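A Day at the Joshi Cabinet Works Open Day

6 min read

I have wanted to see inside a furniture factory ever since I took apart my grandmother's dresser at age eleven and couldn't get it back together. So when my friend Pallavi Bhatt forwarded me the sign-up page for the Joshi open day last October, I said yes before I had even checked how far away it was. (Far. Two trains and a bus, and the bus was late.) I've been meaning to write it up ever since, and with all of us stuck at home this spring I finally have no excuse.

Joshi makes storage furniture: dressers, sideboards, media units, a few kitchen lines. They have been on the same site for two generations, and once a year they open the whole place from the timber yard to the loading dock. Entry is free, you sign a form, you get a pair of safety glasses that fog up the moment you breathe, and off you go in groups.

Our guide was Lalit Sisodia, who started in the sanding room and now runs production planning. He walks fast and talks over his shoulder, so my advice is to stay near the front. The people at the back of our group missed half of what he said about glue, and the glue part was great!

We began in the timber yard. I expected piles of wood and I got piles of wood, but I had never thought about how much waiting goes on. Boards come in, get stacked with thin strips between them so the air can move, and then they sit. Some of the oak had chalk dates on the ends from the year before. Lalit let us use the moisture meter, a little thing with two pins that you push into the board, and there was nearly a line for it. A man in our group tested his own walking stick.

From there we went into the panel hall, the loudest part of the day by a long way. The big saw there cuts from a plan worked out the night before, so that the leftover pieces are as small as possible. Offcuts go into bins by size. The bigger ones become drawer bottoms, the smaller ones become spacers and test pieces, and the dust gets sucked up through pipes in the ceiling and burned to heat the building. I asked if it was enough for the whole winter and Lalit wobbled his hand and said, "Not January."

Then edging, where a strip is glued along the raw side of each panel and trimmed flush. You can run your finger along the join and not feel it. I must have done this ten times. There's a bench where they show the bad ones too, with lifted corners and burn marks, and I thought it was generous of them to put those out.
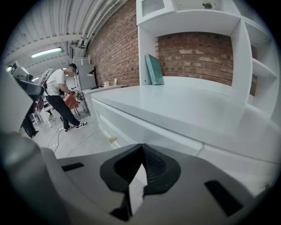 Drawers get a whole room to themselves, and it was my favorite stop. Akash Dwivedi has been fitting them for most of his working life, and he can tell from the sound of a drawer closing whether the runner needs a quarter turn on the screw. He had us shut our eyes while he closed a good one and a bad one. I guessed wrong both times. Pallavi got both right and was unbearable about it until lunch. What I took home from this room was a new way of looking at drawer fronts. On a long white cabinet with horizontal drawer seams, the seams are the first thing my eye goes to now, and a small light wooden pull near one end looks lovely against all that white. A glossy top is the hardest finish they do, Akash told us, as it picks up every light in the ceiling and shows any dip in the surface. You get a soft pale sheen if it's flat and a wobbly one if it isn't. I have since gone home and inspected every surface I own. Most of them wobble.

Lunch was in the canteen, and if you go, get the lentil soup. It came with flatbread and a pickle that made my eyes water in a good way. We shared a table with Anju Sandhu, who was there on behalf of a school woodwork department and had filled a notebook by noon. She wanted to know where the scrap hardwood went and whether any of it could go to her students. By the time we'd finished our soup she had an email address and a promise of two crates.

The afternoon was the spray shop (seen through a window, for good reason) and then the testing lab. I could have stayed in the lab all day. There's a rig called the Merico that does nothing but open and close a drawer with weights in it. The counter read 2897 when we came in, and it was still thumping away when we left. Next to it was a tilt table for checking whether a dresser tips forward with its drawers out, and Pramila Jaiswal, who runs the lab, gave us a stern little talk about fixing tall furniture to the wall. She's right. I did mine that weekend.

She also showed us their stain board, a panel marked out in squares, each one with something horrible left on it overnight. Coffee, red wine, beet juice, hand cream, a wet mug. Hand cream turned out to be worse than wine! I'd never have guessed. The matte finishes held up better than I expected, and the oiled oak did badly with nearly everything but could be sanded and oiled again in a few minutes, which Pramila did in front of us on the wine square.

The last stop was packing. Every flat-pack box gets weighed at the end of the line, and if it's off by even a little bag of screws, the line stops. So if you have ever been one screw short, it may well have rolled under your couch. I am thinking of several arguments in my own house.

There's a seconds shop by the gate with small items at very fair prices. I bought a Plurkeo bedside box with a scratch on the back where it will never show, and Pallavi bought two Vokavari shelves that we then had to carry on the bus, standing up, in the rain.

Some practical bits if you're thinking of going another year. Places are limited to 200 for the day and they fill up quickly. Wear closed shoes or they won't let you past the yard. The bus is the 202 from the station, and the stop you want is the one after the bridge. Bring a snack for the trip back, as the canteen closes before the last tour ends. The floor is level nearly all the way round apart from a short ramp into the spray corridor, and there are chairs in the lab and in the drawer room.

I don't know yet if they'll run it this October with things as they are. Lalit said by email that they'd like to, maybe with smaller groups. If it's on, I'll be there, and I'm going to practice with my eyes closed until then.

14 comments | 37 shares

Posted Friday, May 1, 2020 | Contact | All rights reserved | Back to top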